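Drucken | Als E-Mail senden

Juni, kurz nach 22 Uhr
von Gilang Tjoa

Der zweite Tag im neuen Arbeitszimmer. Um sechs war ich wach, weil das Fenster nach Osten geht und noch kein Vorhang hängt. Kaffee im Stehen, dann gleich hinüber. Gestern Abend hatte ich mir vorgenommen, heute nur den Tisch und den Stuhl an ihren Platz zu bringen und alles andere liegen zu lassen. Das hat bis mittags gehalten.

Der weiße Tisch stand zuerst unter dem Fenster. Dort blendet es am Vormittag so stark, dass ich auf dem Bildschirm nichts lesen kann. Also habe ich ihn vor die Ziegelwand geschoben, allein, immer eine Ecke nach der anderen, mit einem alten Handtuch unter den Beinen. Auf dem dunklen Boden sieht man jeden Kratzer. Zwei waren schon vorher da, die stehen auch im Übergabeprotokoll von Zirnham, mit Unterschrift.

Die Ziegelwand war der Grund, warum ich die Wohnung genommen habe. Im alten Zimmer in der Bratustraße war alles Raufaser, und hinter dem Regal wurde es im Winter feucht. Dafür kann ich hier nichts aufhängen, ohne zu bohren, und bohren darf ich nur in die Fugen. Das Bild von Mutter bleibt vorerst im Karton.

Vormittags dann der Stuhl. Er ist von Wesis, gebraucht, und hat beim Vorbesitzer neun Jahre gehalten. Die Rückenlehne ist gut gepolstert, die Rollen laufen auf dem Holz fast zu leicht. Wenn ich mich zurücklehne, fahre ich langsam vom Tisch weg. Vielleicht brauche ich weichere Rollen oder eine Matte. Eine Matte will ich eigentlich nicht, dann sieht man die Dielen nicht mehr.

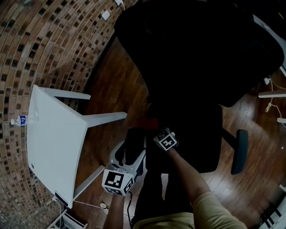 Stuhl und Tisch vor der Ziegelwand, die Kabel liegen noch am Boden.

Mit den Kabeln bin ich nicht fertig geworden. Das dünne weiße liegt unter dem Tisch, auf der anderen Seite ist ein ganzes Knäuel aus weißen und gelben. Bei den gelben weiß ich nicht mehr, wozu sie gehören. Ich habe sie beim Packen alle in dieselbe Tüte gesteckt, das rächt sich jetzt. Morgen lege ich sie einzeln aus und klebe an jedes einen Zettel.

Mittags Brot und der Rest Linsensuppe. Danach habe ich doch einen Bücherkarton aufgemacht und eine Stunde lang in den alten Reiseheften gelesen, auf dem Boden sitzend. Geräumt habe ich in der Zeit nichts.

Nachmittags Anruf bei Groltari wegen des Regals. Die Lieferung verschiebt sich um zwei Wochen, der Preis bleibt gleich. Ich habe gefragt, ob ich es auch selbst abholen kann – das geht nur mit Lieferwagen, und den müsste ich mieten. Dann warte ich lieber. Die Bücher bleiben so lange in den Kartons im Flur, man kommt noch daran vorbei.

Abends Probe gesessen und einen Brief geschrieben. Die Höhe passt, nur die Lampe fehlt. Es wird jetzt zum Glück erst spät dunkel. Aus der Wohnung unten hörte man Klavier, immer dieselben Takte, gegen neun war Schluss.

Einkaufen: Kabelbinder, Klebezettel, Filzgleiter für die Tischbeine, Glühbirne für den Flur. Und bei der Hausverwaltung wegen des Kellerschlüssels nachfragen.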